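Ticket: Export to Halás keeps stopping partway
Product: Flusametti recipe binder, desktop version
Opened by: Faustine Chauvin
Status: Solved (I think!)

Hi all, me again. I keep my whole family recipe collection in Flusametti, 1375 recipes at last look, and every March I export the lot to the Halás print format so my cousins can get a spiral-bound copy. This year the export gets going fine, the green bar creeps along, and then it quits with "Could not finish layout (5)". No recipe name, no page number, just the 5.

First try: restarted the program, then the computer. Same error, same spot on the bar.

Second try: turned off the fancy Asholm fonts and went back to the plain ones, because somebody on the Plarnbridge forum had trouble with the accents in "crème fraîche". The export ran a bit faster and then died exactly where it did before.

Third try, after lunch: I split the binder up. Soups exported. Breads exported. Cakes exported, and that's the biggest chapter by a mile. Desserts, no. Kitchen Notes, also no! So at least I had it down to two chapters, and I got pretty excited and let my coffee go cold.

Kitchen Notes is mostly text (oven conversions, how long to rest a roast, Grandma's rant about margarine) with a picture at the top of each section. I pulled the pictures out and put them back one at a time, exporting after each. They all went through except the one on the Counters and Surfaces page.

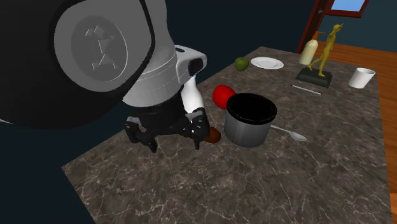
Counters and Surfaces, header picture, marble-look tabletop

I opened its properties and the print width was set to 800 inches. Inches! I must have typed 800 meaning pixels, and the unit box next to it was still on inches from when I set up the cover. Changed the unit, exported Kitchen Notes, and it went straight through.

Desserts was the same story with the lemon tart, only that one was 200 inches wide. Fixed it the same way and ran the full export at 4:30. The whole thing finished and the page breaks look right, apart from the dumplings, which have always split across two pages and I've made my peace with that.

Could you please add a warning when a picture is wider than the paper? Or put the picture's name in the error message, I'd be happy with either one. Leaving the ticket open until my cousin has checked the index, then you can close it. Thanks so much!

Faustine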